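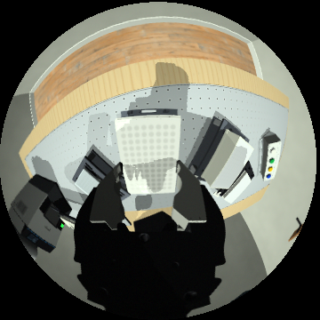 February, 9:40 am

Citation counts for the department self-study, second pass.

Picked up from Kaiwen Fan's export. The file has 98 faculty records. Of those, 14 have no author ID attached, and 4 have two IDs each that need merging before anything gets added up. The doubles are all people who changed the form of their name between the PhD and the job here. Merged three by hand. The fourth I left alone until I hear back, as there is a second researcher at Bretwood with the same initials and a similar list of topics.

Ran the per-faculty figure with and without the missing records. Leaving them out pushes the average up, so the draft table from last term looks better than it should. The blank rows are mostly lecturers and new hires. The guidelines say to count everyone on a full-time line, so they go back in. I changed the denominator and put a note in the header row.

Window is five years for papers, six for citations. The old script used five for both. Shen's version from the Protatby comparison has it right and I copied those two lines over. Kept the old script in the archive folder with "do not use" in the name.

11:15

Self-citations. Kaiwen wants them removed, the provost's office template doesn't say. Did both and saved as separate tabs. The order of the departments changes in one place only: Geography moves above Education when they come out. Nothing else shifts.

Book chapters are still a mess. History has 18 that show up as "other" and get no citations matched to them at all. I checked a few against the library catalog and they are real chapters with page numbers. No fix for this from our side. It needs a sentence in the report saying that the humanities numbers are low for this reason, and I would put it beside the table and keep it out of the footnotes.

2:30 pm

Reran everything from the raw file on the other machine to make sure the result doesn't depend on my hand edits. It did, in one spot. One of the merges was living in my local copy only. Moved it into the corrections sheet, reran, totals match now.

Folder naming: the clean set is called Pristine, the working set has the month on it. Please don't open Pristine in the spreadsheet program and save. It turns the long ID numbers into scientific notation and we lose the last digits. Use the viewer.

To do
Ask the library about the second name at Bretwood
Fill in the missing author IDs, start with Chemistry
Write the paragraph on book chapters
Send Kaiwen both tabs and ask which one goes forward
Check if faculty on leave count for the full window or part of it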